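Home Men Women Outerwear Sale Size Help Cart

Ulteck Rokance Coach Jacket
Last updated: May

Price: $74
Colors: black, navy, moss, faded brick
Sizes: XS to 3XL

The Rokance is a snap-front coach jacket with a straight body, a plain collar and a drawcord hem. It is our mid-weight jacket for spring and fall. It goes over a T-shirt or a thin sweatshirt and under a parka once the weather turns. The cut is the same for men and women, and the size chart applies to everyone.

This version replaces the older Rokance with the elastic waist. The body is a little longer, the sleeves are a little wider at the forearm, and the inside pocket has moved from the right side to the left. Customers who own the old one should read the fit notes before ordering the same size.

Fabric and lining

The shell is 100 percent nylon in a tight plain weave with a dull finish. It blocks wind and sheds light rain for a short walk. The seams are not taped, so the jacket is not meant for steady rain. The nylon makes some noise when it is new and gets quieter after several washes.

The lining in the body is brushed cotton flannel in solid gray. The sleeves are lined in smooth polyester so that a sweatshirt does not bunch up when you put the jacket on. The moss color has a dark green flannel in place of the gray.

The collar has a light stiffener. It can be worn flat or standing. After machine washing, pull it into shape by hand while it is damp.
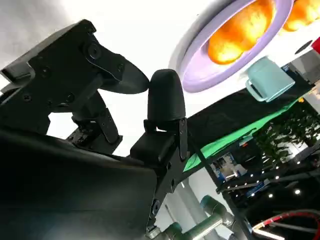

Fit and sizing

The Rokance has a boxy fit. The shoulder seam sits slightly past the edge of the shoulder and the hem falls at the hip. Most people can order the size they wear in a T-shirt. If you plan to wear a heavy hooded sweatshirt underneath, go up one size.

Compared with the old version, the chest is unchanged and the length is greater in every size. If you sized up last time to get more length, you can go back to your regular size.

Customers between sizes usually keep the smaller one. The sleeves run long in XL and above. The cuffs have a half band of elastic on the underside, which holds the extra fabric at the wrist.

To check your size against a jacket you already own, lay that jacket flat with the front closed. Measure straight across, just under the armholes, and compare it with the chest column on the Size Help page. Do the same from the bottom of the collar to the hem. Do not stretch the fabric.

Details

- 8 snaps on the front placket, painted to match the shell
- Two slanted hand pockets with flannel backs
- One inside chest pocket on the left, with a small snap
- Drawcord hem with a cord lock on each side
- Hanging loop at the back of the neck, sewn at both ends
- Small Ulteck woven label on the left hand pocket
- No print on the back in the stock colors

The snaps are stiff at first. Support the fabric behind the snap with a finger when you open it, at least for the first few weeks. Yanking the whole placket open from the collar puts strain on the top snap and is the most common cause of the repairs we see.

The hand pockets are deep enough for a phone and a pair of thin gloves. The inside pocket fits a passport or a slim wallet. A larger phone will go in, but the pocket snap will not close over it.
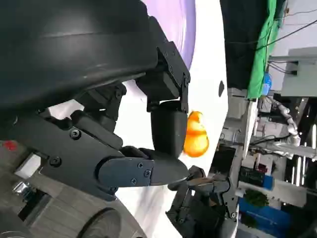 Black finger pad, with a glossy orange object just past it.

The Pal patch set

The Rokance has a loop-backed panel on the right chest, covered by a plain tab in the shell color. The tab comes off and any patch from the Pal set goes in its place. The patches are embroidered on twill with a merrowed edge. Each set includes a blank patch, a letter patch and a striped patch. They are sold separately.

Take the patch off before washing the jacket. The hook side picks up lint from the flannel, and a loaded hook will not hold well. Lint can be lifted out with a stiff toothbrush.

The panel is sized for Pal patches only. Patches from other makers may stick, but larger ones will curl at the corners.

Colors

Black and navy are stocked all year. Moss and faded brick are seasonal and will not be restocked once they sell through. Faded brick is a dusty red that reads more brown indoors. The drawcord is black on all four colors.

Navy was made in a single lot of 1,731 jackets this season. The next lot will come from a different dye batch and may be slightly lighter. If you are buying navy for a team or a crew and want them to match, order them together.

Team and group orders

Back prints and chest embroidery are done at our Trekatdale shop. Send the artwork as a vector file with all text converted to outlines. We print in one or two colors on the back, centered below the yoke line. We do not print on the sleeves, because the polyester lining shifts under the press.

You will get a proof by email. Nothing is printed until you approve it. Check the spelling on the proof carefully, including any names on the chest. Printed and embroidered jackets can't be returned unless the error is ours.

Group orders can mix sizes and colors. The ink color has to stay the same across the order.

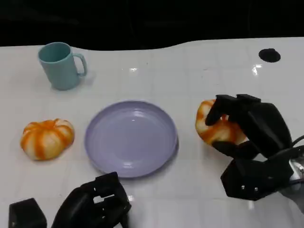
Teal mug, lavender plate and two striped toy pumpkins on the white tabletop.

Care

1. Close all the snaps and turn the jacket inside out.
2. Remove the chest tab or patch.
3. Machine wash cold on gentle with like colors.
4. Do not use bleach or fabric softener.
5. Hang to dry. Keep it out of direct sun if it is moss or faded brick.

Do not tumble dry. The flannel can shrink slightly in a hot dryer while the nylon does not, and the hem will pucker. Do not iron over a print. For creases, hang the jacket in the bathroom during a shower and smooth the front with your hands.

Small marks come out with dish soap and a damp cloth. Wipe the soap away fully or it will leave a ring on black and navy.

Shipping, returns and repairs

Stock colors ship from Trekatdale. Orders placed before noon usually leave the same working day. Orders with printing or embroidery ship after the proof is approved and the work is done.

Unworn jackets with tags can be returned or exchanged for another size. Use the return form in the package and write the new size on it if you want an exchange. Return postage is paid by the customer unless we sent the wrong item.

Loose or broken snaps are replaced free for the original buyer. Wash the jacket before mailing it in and put a note in the left hand pocket saying which snap needs work. Replacement cord locks and chest tabs can be ordered from the parts page in black only.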